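Home | Products | Parts | Support | FAQ | Contact

Filed under: Bathroom care, Seats and hinges

Frequently asked questions: Sulden toilet seats

Last reviewed by Naomi Odera, October 1, 2019

How do I find out which seat fits my toilet?

Measure the bowl, not the old seat. Three dimensions matter: the distance between the two mounting holes (center to center), the length from the midpoint of the holes to the front edge of the bowl, and the width at the widest point. Compare these with the table on the product sheet. A seat may overhang the front edge by up to 8 mm. Anything more puts extra load on the hinges.

My bowl has no access from underneath. Can I still mount a Sulden seat?

Yes. Order the top-fix kit. It contains two expanding plugs, two bolts and a hex key. The kit is not included with the standard seat and has to be added to the order.

What do the bumpers do?

They carry the load between the seat and the bowl rim and keep the seat from sliding sideways. Bumpers between the lid and the seat do a lighter job – they soften contact and leave a small gap for air. A missing bumper should be replaced before the seat is used again, as the uneven load can crack the ring. 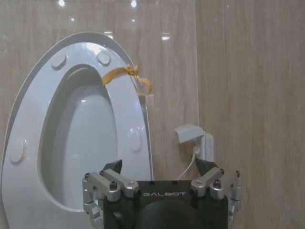
Seat and lid raised, with bumpers on the ring.

Can bumpers be bought separately?

Yes, in sets. There are two types, push-in and adhesive. Push-in bumpers have a short stem that fits a hole in the seat. For adhesive bumpers, remove all old glue with rubbing alcohol, let the surface dry, press the bumper down firmly and leave the seat up overnight.

The seat moves from side to side. What should I do?

Loosen both bolts, center the seat on the bowl and tighten the bolts by hand, alternating between left and right. Finish with a quarter turn using the key. Do not use a power driver. If the seat still moves, check that the rubber washers are in place on both sides.

The soft-close lid now drops quickly. Can the damper be repaired?

No. Dampers are sealed units and are replaced in pairs. Forcing the lid down by hand shortens their life. The Pullberg damper sold in our parts section fits all Sulden seats with a quick-release hinge.

Which cleaners are safe?

Mild dish soap and water. Avoid scouring powder, chlorine bleach and acid descalers. If you put descaler in the bowl, leave the seat and lid up until it has been flushed away – the vapor can dull the surface and corrode metal hinge parts.

How long is the warranty?

Two years on hinges and dampers, three years on the seat and lid. Bumpers and washers are wear parts and are not covered.

How do I make a claim?

Send the order number and a short account of the fault through the contact form. Claims are handled by Neema Kinyua in the parts department. A reply usually takes about 3 working days.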